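Trenedetti Hall kitchenette -- quarterly safety check, 4th May

Extinguisher: present, gauge in green. Tag legible. PASS
Outlets within reach of sink: GFCI tripped and reset on test. PASS
Refrigerator: 40 °F at center shelf. At limit; recheck in September. COMMENT
Dry goods: snack cartons to go in the lidded bin, not left out overnight. COMMENT

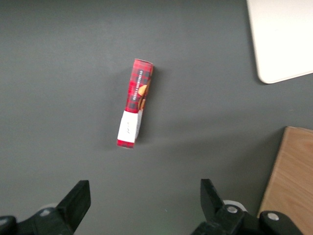
Taha Helmy
Safety Inspector, Shehata Building Services

Exit path: 28 inches clear at the narrowest point -- below our site minimum. Move the recycling cart. FAIL
Water heater closet: door latch loose, screws missing. Work order sent to Clirnent. OPEN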